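Épi de maïs

L'épi de maïs, c'est la partie de la plante que l'on récolte et que l'on mange : un axe central assez dur, la rafle, garni de grains rangés en files serrées. Je tiens cette page du lexique de cuisine depuis un moment et je l'ai reprise presque entièrement le 2021-04-29, parce que l'ancienne version parlait surtout de pop-corn (j'adore le pop-corn, mais quand même !). Je m'en tiens au maïs doux, celui des légumes. Le maïs grain, celui des poules et de la semoule, a sa propre page.

Le mot

On dit épi, et tout le monde comprend. Au Québec on entend aussi blé d'Inde, et une épluchette y est une vraie fête, avec une grande marmite et beaucoup trop de beurre. La rafle, elle, change de nom selon les régions : dans ma famille on disait « le trognon », ce qui fait lever les yeux au ciel aux agronomes. Quant aux fils qui dépassent au bout, on les appelle les soies, ou la barbe, et chacun d'eux correspond à un grain possible. Une soie qui n'a pas reçu de pollen, c'est un grain qui manque, d'où les bouts un peu dégarnis que l'on trouve parfois sur les épis du jardin.

Comment c'est fait

Les rangs de grains vont toujours par paires. C'est une bizarrerie qui me ravit depuis l'enfance : les petites fleurs de l'épi naissent deux par deux, et le nombre de files est donc pair, à quelques accidents près. Autour, il y a les spathes, ces feuilles vertes enroulées qu'on arrache en tirant vers le bas. Le grain lui-même se compose d'une peau (le péricarpe, celle qui se coince entre les dents), d'une réserve sucrée et laiteuse, et d'un germe tout petit, côté rafle.

Pour la couleur, le jaune domine largement sur nos étals, mais il existe du blanc, du bicolore, du rouge sombre et du presque noir. J'ai cultivé 3 variétés dans mon carré de potager, au lieu-dit Flestholm, et je les ai plantées bien trop près les unes des autres. Le maïs se croise par le vent, et j'ai récolté des épis mouchetés qui ne ressemblaient à rien du catalogue. Ils étaient très bons.

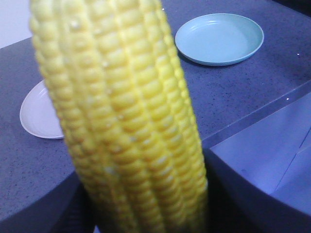 Choisir et garder

Au marché, je prends les épis encore habillés, avec des feuilles bien vertes et souples et des soies brunes au bout mais pas desséchées jusqu'à la base. On tâte à travers les feuilles : les grains doivent se sentir pleins jusqu'en haut. Si l'on peut en percer un avec l'ongle, le jus doit être laiteux. S'il est clair comme de l'eau, l'épi a été cueilli trop tôt, et s'il n'y a plus de jus du tout, c'est trop tard, gardez-le pour une soupe.

Une fois cueilli, le maïs doux perd vite son sucre, qui se change en amidon. L'idéal, c'est de le manger dans les 24 heures. Les variétés dites extra-sucrées, comme la Kaijage que je sème maintenant, patientent mieux au bas du réfrigérateur, toujours dans leurs feuilles. Épluché, l'épi se dessèche et les grains se fripent, alors je ne le déshabille qu'au dernier moment.

Cuire

À l'eau, je compte 7 minutes à partir de la reprise du bouillon, sans sel (il paraît que le sel durcit la peau, je n'en suis pas certaine du tout, mais c'est devenu une habitude et je sale à table). À la vapeur c'est un peu plus long et le goût est plus net. Au gril, il y a deux écoles : dans les feuilles, pour un épi moelleux, ou tout nu, pour avoir des grains colorés et un peu caramélisés. Je suis de la seconde, avec un pinceau de beurre au piment et du citron vert !

Pour égrener à cru, on pose l'épi debout sur son gros bout et on descend le couteau le long de la rafle. Les grains sautent partout, surtout sur le plan de travail du voisin. J'utilise un vieux moule à savarin : l'épi tient dans le trou et tout tombe dans la couronne. L'égreneur Sesley, une espèce d'anneau denté, marche bien sur les épis réguliers et moins bien sur les miens. Un bel épi me donne 80 grammes de grains, parfois plus.

Ne jetez pas les rafles. Couvertes d'eau avec un oignon et une feuille de laurier, elles font un bouillon doux qui sert de base au velouté. J'en congèle tout l'été dans des boîtes Callo.

Voir aussi : Maïs grain ; Polenta ; Pop-corn ; Égreneur ; Velouté de maïs.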